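September
Tamsin Ngata
4 min read

Table setup, wicker baskets, fruit sorting

Started on the furniture this morning because the old folding table had to go back downstairs. Moved the white adjustable desk over to the long wall and pushed it in until the top touched. Ran it up and down twice. It catches a little on the way up, same as it did in the other room, and then it goes. I left the height where it is now and wrote the number on the inside cover of this book so we stop arguing about it.

Fidelina went through the prop boxes while I did that. We have had three kinds of container on this table since spring and none of them were any good. The clear tubs from Skeso show every reflection from the ceiling lights. The gray Zistar trays are fine but the sides are so low that things roll out. The cardboard ones went soft at the corners. She came back with wicker, from the Lūse order that had been sitting unopened under the sink.

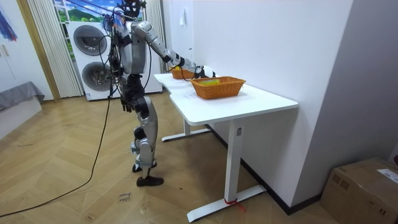
Baskets take more looking after than trays, mostly on account of the loose ends of cane on the underside. I went over them with side cutters and then a bit of sandpaper, and wiped the desk afterward. The order had more than one size in it, and we put a larger one near the middle of the desk and a smaller one farther along toward the wall. The orange-brown is strong against the white top, and I can tell where the rims are from the doorway, which I never could with the tubs. Something yellowish in each was enough to check that the contents still show over the sides. They do. What I don't like is how easily a light basket slides. Tried a square of shelf liner underneath and it held, but the liner sticks out past the base and looks messy, so I took it off again. Fidelina wants to try two dots of museum putty. We have none. Added to the Iretus order.

Next was labels. I wanted printed ones in little stands. F. said write it on paper and put it on the table, and if we still want stands next month we can buy stands. Fine. She wrote it with the thick pen. I would have used capitals, but it's readable and it took her ten seconds.

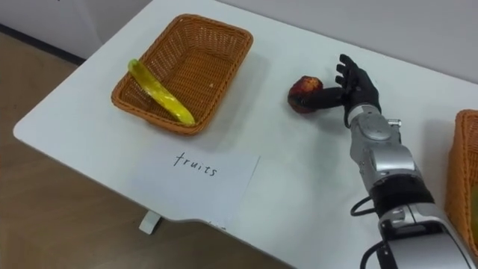 Apple on the table, banana in the basket behind the "fruits" sheet.

Notes on the fruit itself. It's all artificial. The banana is plastic and glossy and it's long for the basket, so it has to go in on a diagonal. If it goes in straight it rides up on the end and tips out when the basket is nudged. The apple is the better object of the two. It sits where you put it and the red and yellow skin is easy to find on white. I weighed the box of spares and got 600 grams for the lot with the lid off. They are hollow, so don't judge anything by how they feel compared with real fruit.

The paper sheet needs sorting out. Laid flat it moves whenever a sleeve goes past, and it was over the edge of the table more than once. Use low-tack tape at the two back corners only. I taped all four the first time and couldn't get it up without tearing.

Stopped for lunch, then moved the containers again. 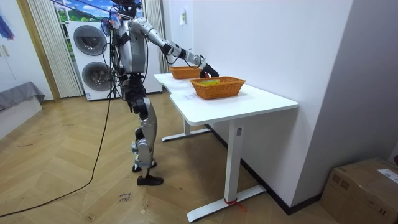

p. 7

Afternoon. Tried the baskets closer together, one behind the other, and went back and forth on the gap. With the rims nearly touching there is no room to get fingers down between them, and lifting one drags the other along by the weave. A hand's width is better. I put pencil ticks on the desk for the front corners. They rub off with a damp cloth, so please don't clean the top until we've settled on a spacing.

Left the red strap on the foot of the desk leg. F. asked if it could come off. I'd like it to stay until the desk has stopped being moved.

To do
- museum putty, 2 packs (on the Iretus order)
- second sheet for the other basket, same pen
- sand the small basket again, one end still scratches
- return folding table
- ask Fidelina where the rest of the Lūse box went

Lights off at 10 past six.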